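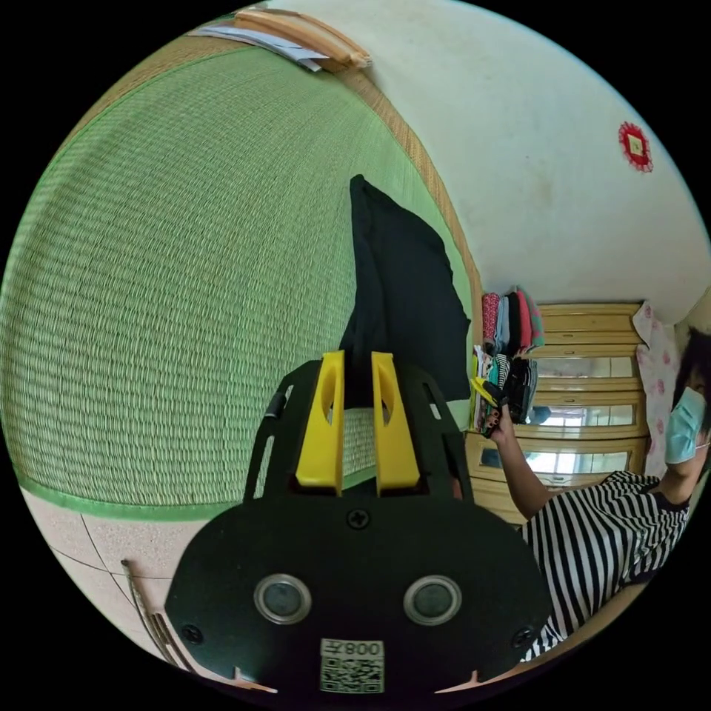 Author: Matsuda Gripper Guide Team

Section 4. Comparing Two Finger Sets on Cloth

Use this section when you have a hand-held gripper set up and want to choose between finger sets for soft items. The steps apply to the Ellel and Trirkumum fingers. Both fit the same mount.

Before you start

Finish the camera check in Section 3. The gripper must be on firmware 774 or later. Earlier versions record finger width but do not save it with the video, and the two runs cannot be matched afterward.

4.1 Fit the first finger set

1. Turn the gripper off and wait for the indicator light to go out.
2. Slide each finger onto its rail until it stops. Do not force it.
3. Tighten the screws by hand, then give each a quarter turn with the driver.
4. Open and close the fingers slowly. They should stay parallel through the whole stroke.

Caution: Keep your own fingers clear of the rails when the gripper closes. The side arms come in at the same time as the tips.

4.2 Choose the test items

1. Pick garments of different weight and stretch. A T-shirt, a pair of thin pants and a towel make a good starting set.
2. Include at least one dark item. Dark cloth is harder for the camera to follow, and

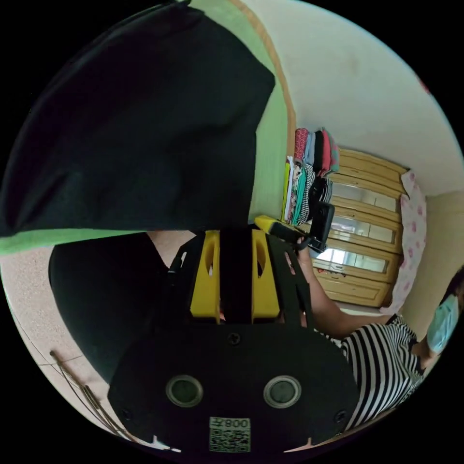 a finger set that looks fine on a white towel may give poor tracking on a black shirt.
3. Write the item names in the run sheet and use the same names for both finger sets.

Note: Leave the room lights as they are between runs. If the sun is coming in, do both sets close together - a change in daylight shows up in the results.

4.3 Record the runs

1. Turn the gripper on and start a new session in Cendmont.
2. Pick up the item by a single layer if you can. Hold, lift, and set it down.
3. Repeat with a folded edge.
4. Mark each try as held, slipped or missed.
5. Swap the fingers and repeat from step 1 with the same items in the same order. 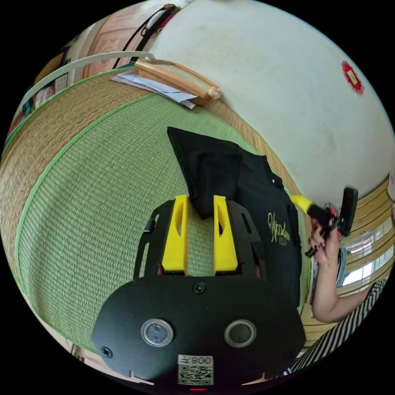

Slip is the main thing to compare, and it is easier to judge when the cloth has a mark on it. Play back each run at half speed and watch a fixed point near the tips. Gold lettering on a black shirt, such as the word "Wooden", works well for this. If the lettering moves away from the fingers while they are closed, count the try as slipped even if the cloth did not fall. On plain cloth, use a seam or hem.

4.4 Read the results

Open the Compare tab and load both sessions. Our own trial had 2,732 tries. The Trirkumum fingers slipped less on folded edges, and the Ellel fingers were better at picking up a single layer. Your cloth may give a different answer.

If tracking drops out in either session, clean both lenses and repeat that session only. If it drops out again, go back to Section 3 and redo the camera check before you swap fingers.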